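The Seed Yams of Kandale

By Renata Mazurek

In Kandale, the farmers say that a yam eats its own children. Each season they must keep back a large part of the harvest for planting, and it cannot be sold or cooked.

Nicanor Hinojosa came to the district in April with a different method. He cuts healthy tubers into small pieces called minisetts, treats them with wood ash, and plants them close together in nursery beds. The first group had 34 growers. Now there are 127, and the cooperative sold 2000 seed yams at the last market.

The beginning was difficult. The rains stopped for three weeks and many pieces rotted. "I cut them too small," says Hinojosa. "The older women told me this, and I did not listen enough."

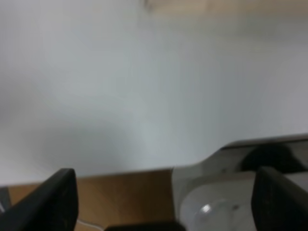
A pale surface, seen close up.

The growers still disagree about staking. Wood is expensive, and some prefer to let the vines run on the ground, although the leaves then get more disease. Hinojosa has planted both ways on his own plot, and he will dig up the two halves in the same week.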